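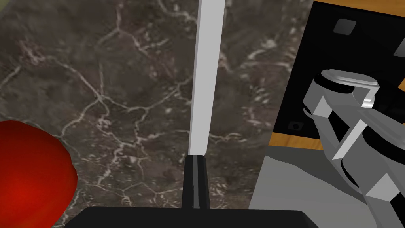 Dark marble counter, pale veins

Minutes – Haltetti Building Residents, January 3, 2023

Started late, heating was off again. 16 present, Sampaio stairwell not represented.

Last minutes (November) approved, one spelling fix.

Laundry room. Second dryer still dead. Karnelau quoted 300 for the repair, parts extra. Agreed to go ahead. Souad to call them and ask about the noisy one while their at it.

Bike storage. Too full. Tags go on everything, untagged bikes moved to the back shed after a month. Some grumbling about kids' bikes – left as is.
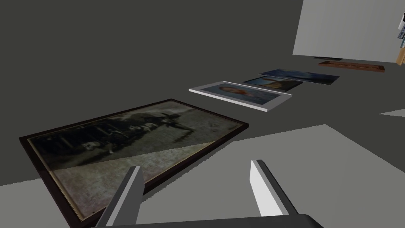 Anselmo Guimarães
Minutes secretary

Hallway lights. Timer on third floor too short, people stuck in the dark with groceries. Try 80 seconds.

Snow. Dravusska contract ends in spring. Souad Mahrous wants a second quote before we renew. Agreed.

Money. Balance nearly 147 after the gutter bill, so dryer comes out of the reserve. Vote: all for, one abstained.

AOB. Recycling bins overflowing, ask city for anohter pickup. Front door code to change, new one goes in mailboxes.

Next meeting same room, date to follow.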